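I was supposed to be the treasurer of the robotics club, and then Spyros Halilović got mono and suddenly I was the one holding the gripper in front of the microwave while Dalva yelled "slower!" from behind the supply cart.

The deal was simple. Seventy-three demos by the end of the week, all kitchen stuff, and then Flarbridge would let us into the regional. We had 38. I'd done two of those myself, and one of them was me sneezing.

"Pretend you're a robot," Dalva said.

"I am pretending!"

"Robots don't sigh, Arnel."

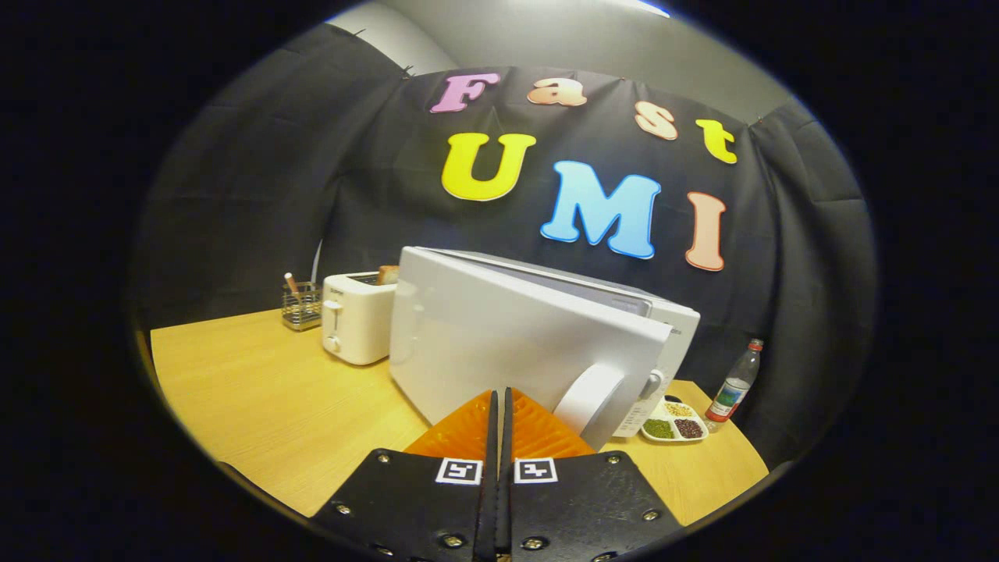
So I quit sighing and went in for the microwave again, and you know what, I kind of got into it. You stop thinking about your hand after a while. I started talking to the gripper under my breath (I'd named it Brinska, don't tell anyone) and Mr. Hirose walked in with his coffee, listened for a second, and walked right back out.

By eight that night my wrist was killing me and Dalva had switched from yelling to humming.

"How many?" I asked.

She scrolled for way too long. "You want the number, or you want pizza first?"

I said pizza, and I kept my jacket off, because I could tell from her face we were coming back.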